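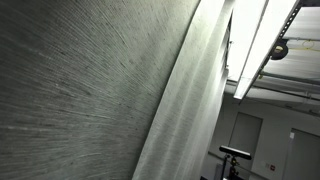

4.2 Fitting the wall bracket

The Tellow panel heater must be fixed to a sound wall. Do not fit it directly below a socket outlet.

1. Switch off the supply at the consumer unit.
2. Hold the bracket against the wall with the arrow pointing up. Leave at least 500 mm clear above the heater.
3. Mark the fixing holes through the slots, then check the marks with a spirit level.
4. Drill to a depth of 38 mm and push in the plugs supplied.
5. Screw the bracket to the wall. Tighten the upper screws first.
6. Lift the heater on to the lower hooks, tilt it back and turn the 2 locking tabs until they click.

Note: The plugs supplied are for brick and block only. For plasterboard, order fixing kit Kenivum 3 from Skedico.

CAUTION: Curtains must not hang over or touch the heater. Shorten or tie back any that do.

4.3 First use

Set the dial to 3 and leave the heater on for two hours with a window open. A slight smell is normal during this time. If it is still present the next day, switch off and contact your supplier.

Issued Monday, August 17, 2020. Replaces all earlier sheets.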